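Sorting small soft items into an open box

Household notes, Cloltine
Compiled by Yolanda Robles. Last revised 10/21/24

Small soft items are difficult to store because they have no fixed shape. Socks, face cloths, hair scrunchies and soft toys spread to fill any container they are put in, and hard objects dropped on top of them sink out of sight. The method set out on this page uses one open-topped box as a holding point between the floor, the sofa or the bathroom shelf and the place where each thing is kept.

Choosing the box

Use a box with a plain, light-coloured interior. Dark or patterned linings hide small objects, clear plastic in particular. The floor of the box should be wide enough for the contents to lie in a single layer. Depth matters less. A deep box encourages stacking, and a stacked box has to be tipped out before anything can be found.

Collapsible boxes are suitable provided that the sides lock firmly when raised. Check the fasteners before loading. A loose screw or rivet will snag knitted fabric, and fleecy fabric more readily still.

Filling

Place items along the floor of the box in a loose row. Put fabric down first and stand or lay hard objects beside it. Remove empty wrappers and bags at this stage if it can be done quickly; otherwise leave them for the sort. Stop when the floor is covered.

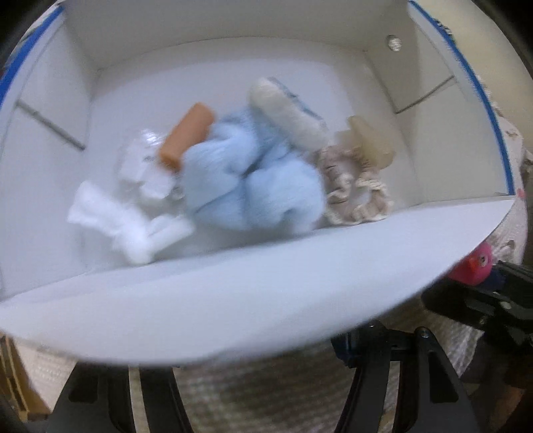
Mixed contents in a white box before sorting, with blue tape on the rim.

Marking the rim

Painter's tape along the rim gives a surface that can be written on and peels away from most smooth plastics without residue. Press it down with the back of a spoon. Use a soft pencil or a fine permanent pen; water-based felt tips smear on the coating. Replace the tape every 12 weeks, sooner in a bathroom. Tape left on through a hot summer tends to split when lifted. Residue can be removed with a little cooking oil on kitchen paper, followed by washing-up liquid.

Sorting

Work from one end of the row to the other. Each item goes to one of these destinations:

Wash: cloths, socks, scrunchies, washable soft toys.
Wipe: plastic bottles, caps, foam and rubber items.
Return: clean items with a known place.
Discard: torn wrappers, split bags, caps with no bottle.

Socks without a partner are held for two washes and then used as dusters. Scrunchies should go in a mesh bag at a low temperature, as the elastic loses its stretch with repeated hot washing. Fluffy fabrics are washed inside out where possible and kept apart from towels, which shed lint.

Cleaning the box

Empty it fully. Wipe the floor and inner walls with a damp cloth, then run a dry cotton bud around the fasteners and along the fold lines, where fluff collects. Leave the box open until dry before folding it.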